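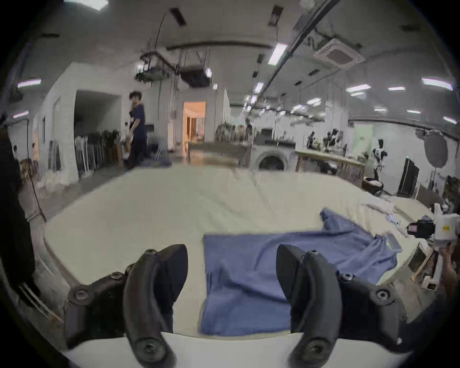

Garment folding is the work of bringing a piece of clothing into a flat, regular shape for storage, transport or sale. It is usually done on a wide table, often with a padded or cloth cover so that the fabric does not slide.

A long-sleeved shirt is commonly folded in stages. The body is spread, the sleeves are laid over the back, and the lower part is turned up toward the collar. In the Tindall method, described by Shirley Bunting, the lower part is folded first and the sleeves are left for the end.
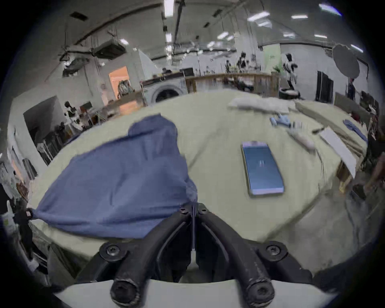
Soft cotton keeps creases if it stays in a heap, and for this reason many manuals advise to shake the garment before the first fold. Romain Pruvost gives a different opinion in his handbook of 213 pages: he prefers to smooth it by hand on the table.

See also: Ironing; Clothes rack; Borkuto fold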